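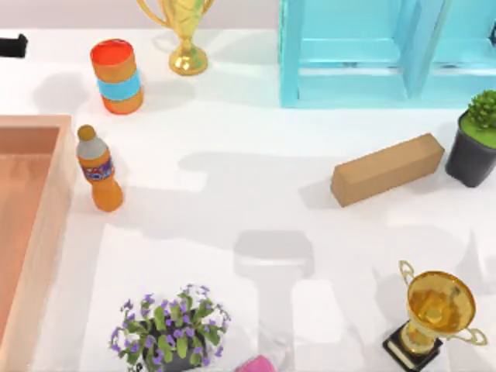

Prason open day, Velcombe: what we saw and what I'd still want to know

The invitation promised "a robot that tidies up after you." I have been to enough automation days to read that kind of line with one eyebrow up, but it was February, the slow part of our year, and Velcombe is an easy drive. Delali Bawa came along for the second opinion. We signed in at the Jenkins building at 9:30, got a badge and a decent cup of coffee, and were put in a group of 21.

The first hour was slides. I won't repeat them. There was a chart with a line going up and no numbers on the side of it, and a good deal about how soon homes and stockrooms will have a pair of arms in them. Delali asked what the line was measuring. It was measuring "capability."

Things got better once we moved down the hall. Adjoa Agbeko, who runs the manipulation work, had the demo up on a big screen, and she said right away that what we'd be watching was a simulation. Two arms, a white table, and a mixed bunch of household stuff to handle. I give her credit for saying it first. The invitation hadn't, and a man behind me muttered that he'd taken a morning off for a video game.

It is a fair sight more than a video game, to be clear. The objects have weight and friction set for them, and the software that moves the arms is the same software they say they run on the hardware. But a tabletop in there is perfectly white and perfectly clean, and the light is the light somebody picked. In our stockroom the light is a tube that flickers and the table has tape residue on it.

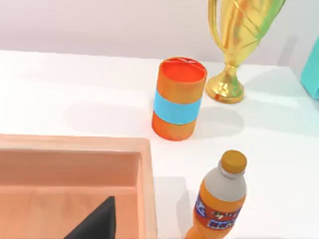

Hastar Regional Stockrooms, Equipment Review Team

The orange can with the blue band got a lot of attention from our group, mostly because it seemed like the easy one. Upright, round, plain sides. Adjoa agreed that on its own it isn't hard. What makes it harder is the company it keeps, with a tray on one side and a gold trophy on the other, and an arm has to get in without clipping either of them. I asked what happens if it does clip one. She said the run is marked as a failure and the scene is reset, and the reset takes a moment. That is the part of simulation I'd like to take home with me. When one of our people knocks over a shelf end, the reset takes until lunch.

I also asked how many runs they'd done. The answer was 3870 in this family of scenes, with the objects moved between them. Fine. How many of those worked? She gave a rate for the simpler pickups and was vaguer about anything involving the shelf. I wrote "vague on shelf" in my notes and underlined it.

After that they put the gripper's side of things on the screen, down close to the table. To my mind this was the most useful ten minutes of the day. From overhead everything looks well spaced. Down low, you find out how much the shelf unit crowds whatever is standing in front of it.
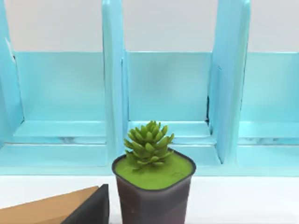 The potted plant and the blue shelf in the Prason simulation.

Delali, who has houseplants and opinions about them, wanted to know whether the leaves bend. They don't, or not in any way that would satisfy her. The plant is a solid shape as far as the arm is concerned. So a grip that looks gentle in there might come away with a handful of leaves in real life, and a squeeze on the pot tells you little about a pot full of loose dirt. Adjoa said soft things are on the list for later. A lot was on the list for later. Bags, cloth, anything with a cord.

I don't want to be unfair about this. Nobody sensible trains a machine on real glassware from the first day, and I would sooner they broke 100 pretend bottles than one of ours. My trouble is with the distance between what was on the screen and what was in the invitation. When I asked which of these tasks had been repeated on a physical arm, the answer was four, in a different room, which we weren't shown because it was being rewired. Maybe so. We walked past the door and it was shut.

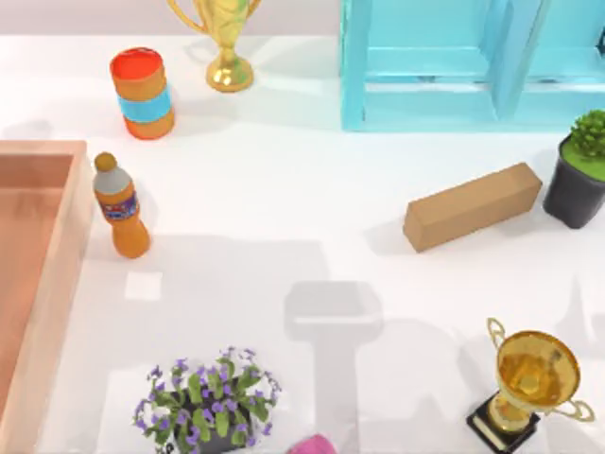
So I went back to the layout after the break, when the room had thinned out, and asked who decides where things go. A script does, within limits that a person sets. The limits are what I'd want to see in writing. Everything I noticed on that table had some clear space by it. The long brown block lies at a slant, which is a nice touch, but it isn't underneath anything. The trophies have handles on them that I'd call a real challenge, and I said so, and was told the handles are the reason they were picked. Good answer, that one.

What I didn't see was a mess. Our returns bench at 4 p.m. is a mess: boxes on boxes, labels face down, a bottle rolling because somebody set it on its side. Delali asked if they could pile up the same objects and let us watch. Not that day.

We have asked Prason for three things. The success numbers for the shelf tasks, split out from the easy ones. A visit to the room with the physical arms in it. And a price, even a bad guess at one, for a single station with service included. Adjoa promised the first within the month and said the other two weren't hers to promise.

Lunch was sandwiches. Parking at Jenkins is behind the building, and the sign for it faces the wrong way if you come in from the highway.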